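Search this site Search Go

Posted in: Automation, Shop Talk, Software People

I had been emailing back and forth with the planning lead at Brirov for most of February before we found an hour to talk, and when we did, the first thing I got was a warning. "If you came for a demo, I'm going to disappoint you," the voice on the line said. "I mostly look at logs." Fine by me! I like logs. Brirov writes the software layer that sits between a camera feed and a pair of arms, and the task we kept coming back to all afternoon was cups and lids.
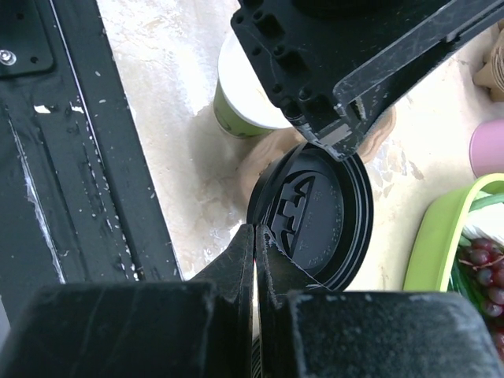
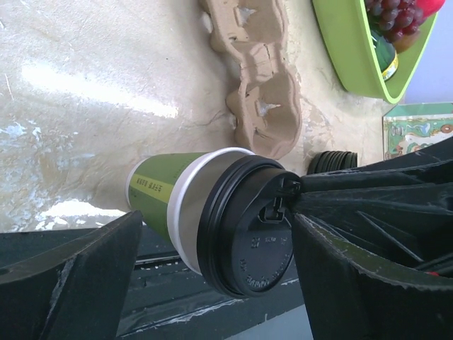
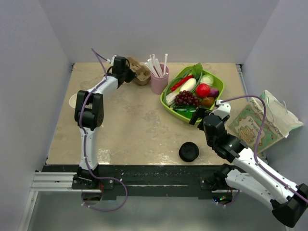 "People hear 'cup and lid' and think we've run out of ideas," the lead told me. "I've had a relative ask when I'm going to work on something hard." The hard part, as I got it explained to me (twice, I'm slow), is that a lid is a thin, shiny, round thing, and once you have hold of it you can't trust much of what you knew a second earlier. It rolls between the fingertips. It tips. The planner made a nice path for a lid at one angle and now it has a lid at another.

So the first version of their planner did what you'd guess and planned everything up front. Look at the table, work out the grasp, work out the path, go. I asked how that went.

"Great, on the videos we kept."

The version they run now is called Rebane, and it plans in short pieces. It commits to the next bit of motion, checks the wrist view, and then either keeps the rest of the plan or throws it out. The loop runs 5 times a second, which sounded slow to me, and I said so. The lead laughed. "Everybody says that. The joint controllers underneath are way faster, they're doing their own thing. Rebane is only deciding whether we still believe the story. Five times a second is a lot of times to change your mind."

I wanted to know what 'believe the story' means in code, because that's the kind of phrase that can hide anything. It's a number, of course. Every piece of a plan carries a list of things that should be true when it finishes – lid between the fingers, rim facing this way, other arm out of the way – and each one gets a score from the perception side. If the total drops too far, the plan is dropped with it. The threshold used to be one setting for the whole system. Now each type of step has its own, and I gather there was some grumbling about that, since somebody has to tune them all.

Perception is a separate program, named Vatell, and it sounds like the one that keeps people up at night. Black lid, black fingers. "You're asking the model to find the edge of a black thing held by two black things," the lead said. "For a while it would tell us, very confidently, that the gripper was 3 inches longer on one side." They tried relabeling, then they tried more light, which gave them glare on the tabletop and a whole new family of wrong answers. What helped most was dull and cheap: Vatell gets the finger positions from the motor readings first and masks them out before it looks for a lid at all. I asked why they hadn't started there. There was a pause. "We had a slide that said 'end to end' on it."

We got onto two arms, which I had been saving. My assumption was that two arms are twice the work, and I was told to go higher. Each one is an obstacle for the other, and a moving one. Rebane hands out space in the middle of the table like a parking lot: an arm asks for a chunk, holds it, gives it back. Early on both arms would sometimes ask, get turned down, and wait politely forever. "I came back from lunch once and they'd been sitting there for 50 minutes. Not a single error in the log. As far as the software knew, everything was going fine."

The fix was a timer and a coin flip. I love that.

I had one more question, about testing, and it turned into the longest part of the call. The team keeps a replay tool they call Grudbridge (I asked about the name and got nowhere). It takes any recorded run and feeds the camera frames and joint readings back through the current code, then shows where today's planner would have chosen differently. It can't say whether the new choice would have worked, and the lead was firm on that. "It's a disagreement finder. You still have to go and sit with the disagreements." There were 326 of them waiting the morning we spoke, after what had been described to everyone as a small cleanup of the grasp code.

Was that bad? "It's a Tuesday kind of number," I was told, and then, after some clicking, "okay, a bunch of these are the same lid."

I asked what's next and half expected a big answer. It was stirring straws. They bend, they overlap, and Vatell currently likes to report a bundle as one thick object. The lead already had the window open with the first recordings, and I could hear typing before we'd finished saying goodbye.

Recent posts
Why our calibration script asks you to get coffee
Naming your log files so you can find them in a year
Reader mail: simulators, friction and other complaints
A short visit with a very long config file
What I got wrong about motion planners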